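Tiempo de lectura: 4 min

Llevo desde septiembre queriendo escribir esto y siempre se me cruzaba otra cosa, pero ya está bien: ¡hay que hablar de los trenes nocturnos! De dormirse en una ciudad y despertarse en otra, con el pelo aplastado de un lado y un café malísimo en la mano, mirando por la ventanilla un paisaje que la noche anterior no estaba ahí.

Mi primer nocturno fue de niña, con mis padres y mi hermano, y lo único que recuerdo bien es la escalerilla de la litera. Subía y bajaba, subía y bajaba, hasta que una señora del compartimento nos pidió un poco de paz. Luego pasé muchos años volando a todas partes, como casi todo el mundo, y el año pasado volví a probar. Diez trayectos después sigo igual de entusiasmada (y con la espalda un poco peor).

Lo que más me gusta es la primera media hora. La gente busca su coche arrastrando maletas por el andén, alguien se ha equivocado de litera, el revisor va recogiendo billetes y preguntando si quieres té por la mañana. En el compartimento de seis se negocia todo en voz baja: quién sube, quién baja, si la ventanilla abierta o cerrada, a qué hora se apaga la luz. Y casi siempre sale bien. Una vez me tocó con Aurélien Joly, un profesor de música jubilado que viajaba con un acordeón en la litera y él durmiendo encogido al lado. Compartimos queso y una barra de pan y me enseñó a silbar una polca. No he conseguido silbarla otra vez sin que me dé la risa.

También he dormido fatal, claro. Hay noches en que el tren se para en mitad de la nada y te despierta el silencio, porque el cuerpo ya se había acostumbrado al traqueteo. Te asomas y ves una estación con una sola farola y un reloj parado. A mí esos ratos me encantan, me quedo con la frente pegada al cristal hasta que arrancamos de nuevo. Mi hermano dice que eso es masoquismo y que él prefiere llegar descansado. ¡Él se lo pierde!

El viaje más largo fueron dieciocho horas, y lo hice con Valter Midtbø, que es de los que planifican hasta la cena. Llevaba un mantel. Un mantel de tela, a cuadros, doblado en cuatro, y lo puso sobre la mesita plegable como si estuviéramos en el comedor de su casa. Cenamos tortilla, tomates con sal y unas galletas de jengibre que había hecho su madre, y cuando recogimos ya era noche cerrada. Desde entonces yo también llevo mantel, aunque el mío es una servilleta grande.

Me escribís mucho preguntando qué meto en la bolsa pequeña, la que se queda conmigo en la litera. Va cambiando, pero hay cosas fijas: tapones para los oídos (dos pares, uno siempre acaba en el suelo), un jersey fino aunque sea verano, calcetines gordos, una botella de agua de las que cierran bien, un libro que no pese y una linterna pequeña para leer sin molestar. El antifaz lo dejé en casa en el tercer viaje, me daba calor. Y nada de perfume, por favor, que somos seis personas en un espacio diminuto.

El aseo merece párrafo propio. Lavarse los dientes a las once de la noche en un lavabo que se balancea, con una mano en el grifo y la cadera contra la puerta, es un arte, y le he cogido hasta cariño. Mi truco es ir pronto, antes de que se forme cola, y llevarlo todo en una bolsita que pueda colgarme de la muñeca. Allí no hay ni un centímetro seco donde apoyar nada.

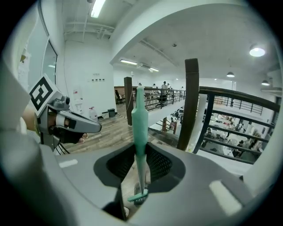 Un cepillo de dientes verde, imprescindible en cualquier litera.

Por la mañana, en cambio, voy tarde. Espero a que se vacíe el pasillo, me lavo la cara con agua helada y vuelvo a la ventanilla a desayunar. Suelo guardar una mandarina para ese momento, y el compartimento entero huele a mandarina cuando entramos en las afueras, con las huertas, las naves, los patios con ropa tendida y la gente esperando en los pasos a nivel.

El próximo lo tengo ya reservado, litera de arriba, trece horas y un transbordo a las seis de la mañana que me da un poco de miedo. Si alguien conoce una cafetería que abra a esas horas cerca de una estación, la que sea, que me lo deje en los comentarios, porque las voy apuntando todas en una libreta.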